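Ukido Reader's Companion: Set-Up Guide
Section 5: Making your own study guide for a novel
Last updated January 2025
Print this page | E-mail this page

Okay, you've got Ukido installed and you've opened your first book in it. Now for the part I like best! In this section I'll walk you through building a chapter-by-chapter guide, the kind you can hand to your book club or keep for yourself when the exam comes around. I'll use Ladefoged, the novel by Perla Ventura, as I go, mostly because I've read it more often than is healthy.

Before you start, have the book next to you (paper is fine) and set aside an evening. Ladefoged runs to more than 400 pages, and my first guide to it took me a whole weekend, but I was fussing over the fonts.

1. Open the Library tab and click New Guide. Type the title and the author the way they're printed on the title page.

2. Pick a layout. Classic gives you summary, characters, themes and quotes. Short gives you summary and characters and that's it. I always go with Classic and leave the boxes I don't need blank.

3. Enter the chapter list. If your book has parts as well as chapters, add the parts first and then drag the chapters into them. Ladefoged has five parts, and the last one is only two chapters long, so don't worry if yours looks lopsided.

Note: Prologues count as chapters here. I know, I argued about it too.

4. Write your first summary. Keep it under 300 words. The box will let you go on longer – it just won't print the extra, and you'll find that out at the worst time.

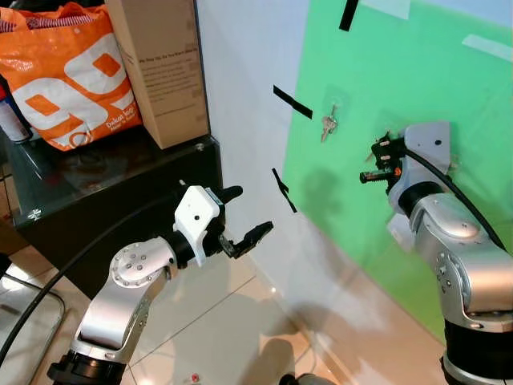 5. Add your characters as they turn up. For each one, fill in the name, the chapter where they first appear and one line on what they want. For Ruka, the ferryman's daughter, I wrote "wants to get off the island before her brother does." You can change it later, and you probably will, seeing as Ruka wants something else entirely by Part Three.

6. Tag your themes. Start with a couple, no more. I went wild my first time and ended up with a theme called Boats, another called Water and another called Boats and Water.

Caution: Deleting a theme also deletes every note filed under it. There's no undo for this one. Move your notes to another theme first, then delete.

7. Put in your quotes. Copy them word for word and always add the page number, plus the edition if there's more than one around. The Flullero paperback of Ladefoged is numbered differently from the hardcover, and my friend Kolbrún Bisgaard and I once spent half a book club meeting looking for the same sentence on different pages.

8. Click Preview and read the whole thing through. Look for chapters with no summary (they show up gray) and for characters you've spelled two ways.

9. Save, then choose Share or Print.

Note: If you share a guide, the Spoilers switch is off to begin with, so readers will only see up to the chapter they've marked as finished. Turn it on if everybody's done with the book.

Discussion questions have a section of their own, coming up next. Keep your guide open when you go there – the question builder pulls from the themes you tagged in step 6.

5 comments | 2 shares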